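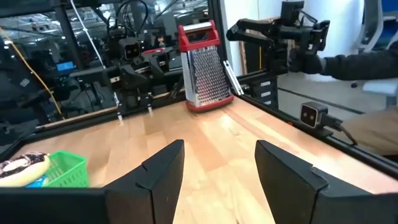 What's the best way to clean a box grater?

Wash it straight after you use it, in warm soapy water, with a stiff brush moved in the same direction as the holes point. A sponge will do for the flat bits but it sheds crumbs on the sharp side, and then you're picking yellow foam out with a cocktail stick.

I bring it up as I've been going through the kitchen things this January and the grater was the only one I had no doubts about. I've had a box grater of some sort since I left home. The first came from the market in Drorkdale and went rusty along the bottom where the metal was folded over. A plastic base helps with that, and it also stops the thing skating about on a wooden worktop. A plastic handle is easier on the hand than bare wire when you've got a whole block of cheddar to get through.

What I use it for, mostly: cheese, carrots, cold butter for scones, and stale bread when I want crumbs. The butter tip came from Nabila Mahrous at work. Put the butter in the freezer for an hour, grate it on the big holes, and stir it into the flour with a knife. It saves rubbing in and my scones have been better for it.

Potatoes I no longer bother with. Ciarán swears by his for rösti, but I always lose a bit of knuckle towards the end and the food processor does them in a minute.

Storage is still a problem. It's too tall for the drawer and in the cupboard it falls over whenever I reach for the colander. For now it lives on the worktop, next to the bread bin. Fengying hangs hers from a hook under the shelf and I may try that, if I can find the 2 brass hooks left over from the bathroom.

Next job is the baking tins. Most of them can go.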